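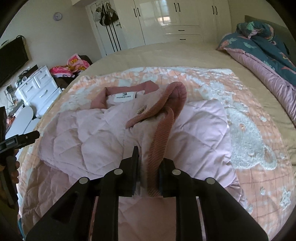

Who won the opening one-day match between Drokmont and Fellberg?

Drokmont won by 26 runs, defending a total of 300 at Fellberg.

Left-arm seamer Tomić took five wickets on Saturday as Drokmont went 1-0 up in the three-match women's one-day series. Fellberg were bowled out for 274 with nine balls left after looking in control for much of the chase.

Drokmont captain Fotini Stergiou won the toss and chose to bat on a dry pitch. She came in at number three in the fourth over and stayed until the 47th, making 138. It was her first hundred for the side since February and her highest score in one-day cricket. She hit 14 fours and two sixes before she was caught at long-on.

Her side had been 61 for three when both openers and the number four fell in the space of five overs. Stergiou rebuilt the innings with the wicketkeeper, and the pair put on 97 for the fourth wicket. The lower order added quick runs at the end, although two run-outs in the final over left Drokmont on 300 for eight. Fellberg's spinners were the pick of the bowlers and gave away only 71 runs in their 20 overs.

Fellberg made a fast start to the chase and reached 80 without loss in the 13th over. Tomić, who had gone for 22 in her first three overs, was brought back from the river end and had both openers caught behind in her next spell. Fellberg were still well placed at 201 for four with 13 overs to go, but lost their last six wickets for 73.

Tomić finished with five for 44. Her last wicket ended the match, when the number 11 missed a slower ball and was bowled.

"We were probably ten short with the bat, and I thought they had us at the 30-over mark," Stergiou said. "Tomić asked for the ball and I gave it to her. She bowled very straight from then on."

Fellberg have not beaten Drokmont at home in four attempts. Their best total against them is still the 311 they made in a losing cause two seasons ago.

The home side will be without their opening bowler for the second match after she left the field with a sore hamstring in the 38th over of the Drokmont innings. A replacement will be named before practice on the eve of the game. Drokmont have no new injuries and are expected to keep the same eleven.

The second match is at the Drostance Ground, with play starting at 10:30 a.m. The third will be played at the same venue two days later. Gates open an hour before the start on both days, and tickets bought for the series are good for either match.

Published 21 Sep 2024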